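Hi Clémence,

You asked for something short on how the fit-out money is being spent, so I'll try (you know me, no promises!). This covers everything up to 14th November.

The shared kitchen is very nearly done. The shelves are up, the second sink is in, and we've sorted through 46 boxes of donated housewares from the Tresto store on the corner. Most of it was in great shape. We kept the plates, pans and linens, and passed 5 boxes of odds and ends along to the Sorent thrift shop, who were happy to have them.

The side room is the part I'm most pleased with. We bought the folding screens out of the furnishings line and they make such a difference – it feels like its own little place now, and people can sort and clean at the table without the whole hallway looking in. The tablecloth is from the linens boxes and I love the fringe on it.
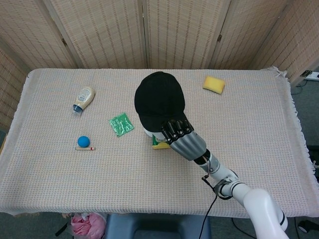 The sorting table with its woven cloth and the new screens, plus a baseball cap and a couple of sponges.

On the money side, we've spent 45 percent of the grant so far. The screens came in under the quote from Skendus, and I'd like to move what's left over into cleaning supplies if that's okay with you. We go through sponges at an amazing rate!

Sign-ups are good too. We have 51 households on the list for the home basics sessions, and Marwa Gaber has agreed to run the evening group (she's wonderful with the teenagers, they adore her).

Still to do: the hallway lights, labels for the shelves, and a proper hook rail by the door. The lights are on back order and the electrician is saying February, which is later than I wanted, but we can manage with the lamps.

Come by and see it whenever you like. I'll send the receipts separately.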